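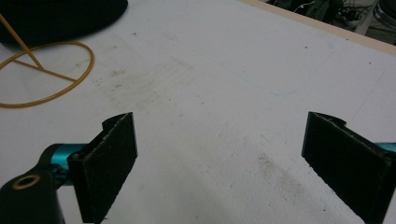 Flustow Folding Worktable, White Top

Item 273 in our catalog. In stock at the Londby warehouse.

The Flustow is a folding table for people who need a large work surface on some days and a free floor on the other days. We sell it mostly to sewing teachers, small print studios, parish halls and families who cut fabric or wallpaper at home. The top is plain white on both sides and the legs fold flat under it.

We have had this table in our program for several years. The present version has a new hinge and a longer locking bar, both made for us by Tritel. If you own the older version, the spare parts are different, so please read the part about spare parts before you order.

Size and weight

Length of top: 175 cm
Weight: 16 kg
Height: adjustable in steps, for sitting or standing work
Folded: one flat piece, with a carrying handle on the long side
Feet: rubber, replaceable

The surface

The top has a matt finish which does not throw the light of a ceiling lamp back in your eyes. This was a wish from our customers who trace patterns in the evening. Pencil goes away with a damp cloth. Ballpoint needs a little household alcohol, and permanent marker may leave a gray shadow, also after cleaning. Please do not use scouring powder — it makes the finish shiny in spots and we cannot repair this.

The top is not made for hot irons. Put a pressing mat under the iron and let the mat cool on the table before you fold it away. For cutting with a rotary knife you need a cutting mat also. Knife marks are not covered by the guarantee.

Setting up

Lay the table face down on a blanket or carpet. Open the first pair of legs until the locking bar clicks, then the second pair. Set all four legs to the same height mark and close the pins. Now turn the table over, with two persons if possible. It can be done alone, but then stand it first on its long side and lower it slowly.

If the table rocks on an uneven floor, turn the foot under the short corner to the left. Each foot can be turned out by one full centimeter.

What customers wrote

"I teach pattern drawing on Monday evenings and we put up four of these in a room which is a dance studio in the daytime. The height steps are good for me, I am tall. I would like the pins to be in a brighter color, they are easy to lose." — Unnur Kjærgaard

"Bought for wallpaper, stayed for jigsaw puzzles. The handle is comfortable but the table is heavier than I expected for the stairs." — Emanuel Voicu

"The first one came with a scratch near the corner. They exchanged it and I did not have to pay the transport." — Kadri Rebane

We have passed the remark about the pins to Tritel. From October the pins will be delivered in orange. Until then you can ask for a second set of pins in the comment field of your order and we will add it without charge.

Spare parts

Rubber feet, set of four: fits both versions
Height pins, set of four: fits both versions
Locking bar: two types, please look for the letter T stamped beside the hinge. With T is the present version, without T is the older one.
Carrying handle with screws: present version only

Tops are not sold separately.

Delivery and returns

The table goes out on a pallet if you order two or more, otherwise in a carton with corner protection. The driver delivers to the street door. Please open the carton and look at the corners before you sign. You may return an unused table within 21 days, in the original carton.

For school and parish orders, please write to Bronisława Szulc in our office. She can send an offer with delayed payment. Questions about repairs and parts go to Tsion Gidey in the workshop.

Goes well with

Þórarinsdóttir cutting mat, large, green or gray
Flustow tool tray, clips to the short side
Flustow storage hook for the wall, carries one folded table

Page last changed 13 July 2026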